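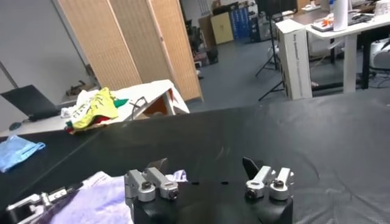 Pale lavender cloth on a black tabletop.

The long life of a cheap T-shirt

Most of us own more T-shirts than we wear. They come free with fun runs, they get bought in packs before a holiday, and they pile up at the back of a drawer until somebody moves house. A few of them last for twenty years. Others are out of shape by the end of their first summer, and the price on the label is a poor guide to which will be which.

At Boonchu, a laundry and mending shop on the hill road in Gonell, the counter opens at 8 in the morning and the first bags are usually waiting on the step. Shirts and bedding make up most of the work. The mending side began as a shelf behind the till and now has the whole of the upstairs room, where there are two sewing machines, a steam iron and a wall of thread.

The T-shirts that come in for mending nearly all have one of the same few faults. The side seam has twisted round towards the stomach. The neckband has gone wavy. There are small holes at the front, just above the hem, where the cloth has been rubbing between a belt buckle and the edge of a kitchen worktop.

The twisting starts in the factory. Jersey is knitted, often as a tube, and the yarn has a spin in it that wants to work itself out. If the cloth is cut before it has had time to relax, or cut slightly off the line of the knit to get more pieces from the roll, the first hot wash lets the spin go and the shirt turns on the body. It can be unpicked and sewn again, but it seldom sits quite right. A buyer can look for it in the shop by holding the shirt up at the shoulders and seeing whether the side seams hang straight down.

The neckband is another matter. A good one is ribbed, cut a little shorter than the opening it goes into, and stretched as it is sewn so that it pulls in afterwards. Many also have a strip of tape running across the back of the neck from shoulder to shoulder, covering the seam. It adds a little to the cost of making the shirt and does a great deal for its shape. Hangers undo much of this. Jersey is better kept in a drawer.

Then there is washing. Heat fades dye and weakens the elastic yarn that is now mixed into many cotton shirts. A cool wash, inside out, with the drum not overfilled, is enough for a shirt that has been worn for a day at a desk. Tumble drying is harder on cotton than most people think – the fluff in the filter is the shirt, a little of it at a time.

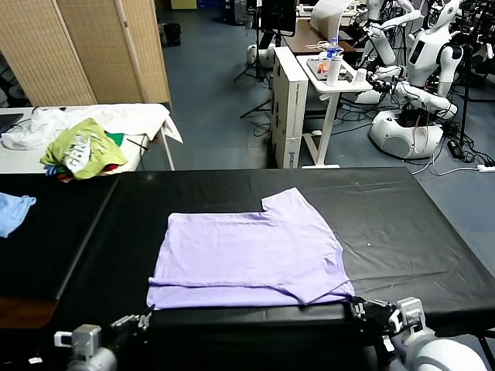
Huguette Collet thinks the washing advice is sound but comes too late for most households. In her view people wash a T-shirt after every wearing out of habit, and would get years more from it by hanging it by an open window overnight and putting it on again. She gives way on sport and on August. She also thinks softener should be left out altogether, as it coats the fibres and leaves towels and T-shirts alike less able to take up water.

Drying on a line has its own small rules. A T-shirt pegged at the shoulders dries with two little horns. Pegged at the hem and hung upside down, it carries its weight through the body of the cloth and the marks fall where they will be tucked in. Strong sun is good for white cotton and bad for anything dark, and a shirt left out from breakfast until evening in May will lose colour along the top fold.

What happens at the end depends a good deal on where you live. In Brurnbridge, the Tostora warehouse takes in worn clothes on a Sunday and sorts them on long benches. Last spring it weighed one intake of 400 bags and found that T-shirts filled 79 of them. The ones in good order went out to the rails. The rest were cut up for wiping cloths, which garages and printers buy by the sack. Cotton jersey is well liked for this. It is soft, it leaves little lint once it has been washed many times, and it soaks up oil.

Shirts with large plastic prints on the chest are harder to place. The print will not absorb anything and has to be cut round, and the piece that is left over has no buyer at present.

At Boonchu a hole near the hem costs £5 to close, which is more than some of the shirts cost new. People pay it anyway. The shirts they bring in tend to be thin and grey at the collar, from a band that broke up or a job they left, and the usual instruction is to leave everything else as it is. Mended shirts go back over the counter in brown paper, and collection is until six.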